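Rules for Robot Arms
Kids' Science Pages: How Things Are Made Safe

A robot arm can move a toy block, weld a car door or pack a box of cookies. It can't tell whether your hand is in the way unless somebody has given it a way to find out. So people who work with robot arms follow rules. Some of the rules are written down in long documents called standards. Others are good habits that a team agrees on. 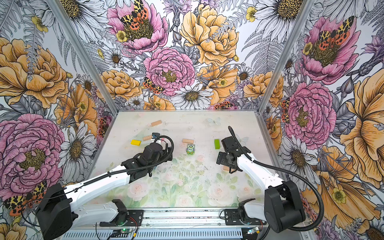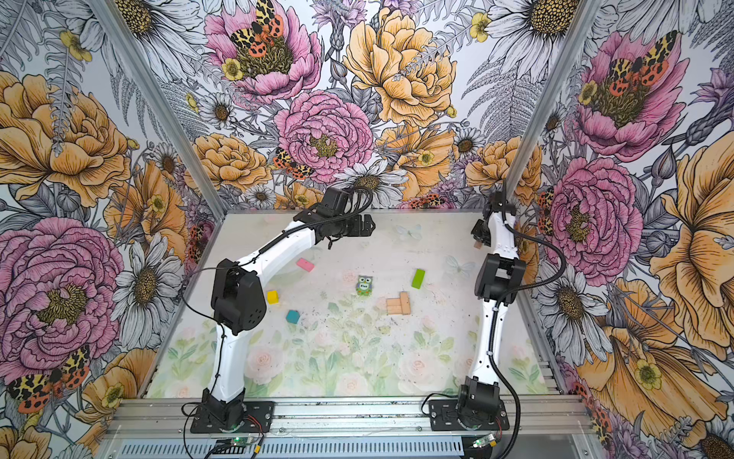
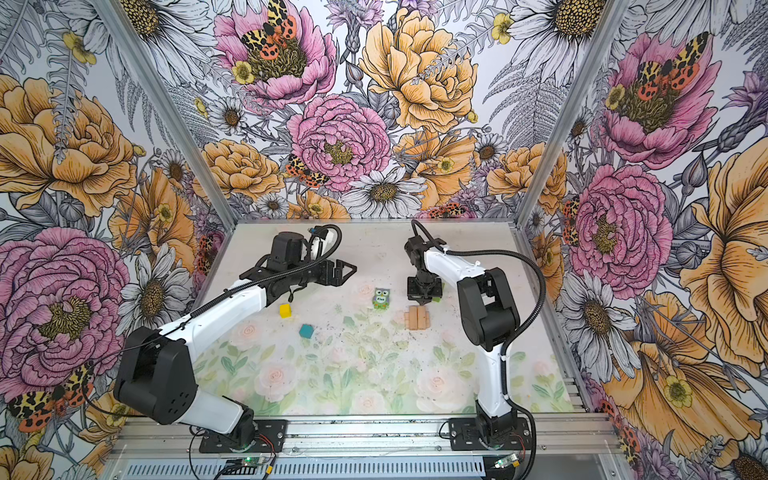

Two robot arms at work over a table of small toys. All three pictures show the same owl, marked "Five."

What is a standard?
A standard is a set of instructions that many people have agreed to use. Experts from different countries meet, argue about the wording and vote on it. There are standards for bike helmets, for plugs and for robots.

Rule 1: Know the reach
Before anyone switches on an arm, they work out how far it can stretch in every direction. That whole space is called its reach. People keep out of it while the arm is moving. When two arms share a table, their reaches can overlap, and the arms must be kept from bumping each other too.

Rule 2: Fasten it down
An arm that swings quickly can tip over if it is only resting on a table. The base has to be fixed to something strong. Loose cables need care as well, so that a moving joint can't pinch or pull them.

Rule 3: Have a stop button
The emergency stop is usually big and red. Anyone in the room is allowed to press it, and you never get in trouble for pressing it by mistake.

Rule 4: Start slowly
Osvaldo Rinaldi teaches robot safety in Stadton. His students run every new program at 20 percent speed first. They watch it all the way through before they let the arm go faster.

Rule 5: Write it down
At the Lollura workshop, each arm gets a checkup after every 400 hours of work. Someone looks at the bolts, the cables and the gripper, then signs the logbook. At 4,000 hours the arm is taken apart and cleaned.

Words to know
Gripper: the part at the end of the arm that holds things.
Joint: a place where the arm bends or turns.
Base: the bottom of the arm, where it is attached.

Try it yourself
Stand still and stretch out one arm. Ask a friend to mark on the floor how far you can reach in front and to each side. Now draw a line to join the marks. Where would you put the stop button?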